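Nuvine hand gripper: FAQ
Sturnard shared workshop, bench projects

Quick answers, mostly copied out of my replies to email. Will tidy up in December maybe. Zuzanna Żak

What is it?
Two-finger gripper you hold and squeeze. Has a camera on it. You do the job by hand, the recording goes to the arm later.

Is it a kit?
No. Files and a parts list. You print it or get somebody to print it.

Do I need the robot arm too?
Not to build it, not to record. Only for playback. Plenty to do before you get there.

What do I need to print it?
Any ordinary printer with a bed big enough for the handle. Handle is the longest part. Print the arms flat on the bed, not standing up, mine snapped at the layer lines the first time round.

How long does it take?
Printing, a weekend of babysitting. Assembly is an evening if the holes came out clean. Add another evening if they didn't.

My pivots are stiff.
Ream the holes by hand. Don't force the pin. If it's still stiff, back the screw off a quarter turn and try again before you go sanding things.

My pivots are sloppy.
Reprint the arm. Shims work for a day or so.

Fingers don't meet in the middle?
One arm is on a tooth late. Open it up, line up the two marks on the gears, close it. Everyone does this, I've done it 4 times.

Which finger pads?
The files have a plain pad and a pad with a pocket in it. Use plain. Pocket one was for a sensor we gave up on. Put something grippy on the face, trim it square, leave the screw holes clear so you can still get the pad off.

How long do pads last?
First set went 700 squeezes and then I quit counting. Second set was past 1,000 before the corner started lifting. Depends what you pick up. Mugs fine, anything with a sharp rim is murder on the edges.

Can I swap just one?
Yes but check the grip after. New pad is thicker than a worn one, so the grip sits off center.

Camera keeps dropping out.
Cable. Its nearly always the cable. Tie it down at the handle so it can't tug on the plug.

Does the Drindance script still work?
Yes for sorting clips, no for anything else. Use the Hrytsenko branch for the width readings. Don't mix the two in one folder, you will get two sets of timestamps and a headache.

How many recordings do I need?
No idea for your task. For cups onto a shelf we stopped at 3,000 and could of stopped sooner.

Can I borrow the one at Sturnard?
Ask at the bench. Members only, and it doesn't leave the building.

Can I sell them?
No. Build one for a friend, sure. 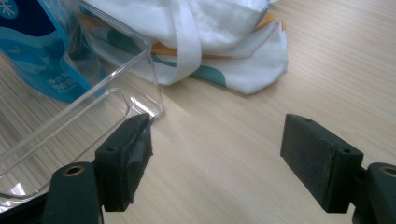

Category: Pads and wear

When do I change a pad?
Look along the top and front edges. Left one has gone frayed and uneven there, right one still has clean edges. I'd change the left. If the ragged bit gets as far as the middle of the face, you left it too long.

Is clear plastic hard to grab?
Harder than cloth. Open all the way first, come in slow, and watch the corners so you don't nudge the box before you've got hold of it. A soft bag you can pinch by any fold.

Something missing? Email me, put Nuvine in the subject or I won't see it.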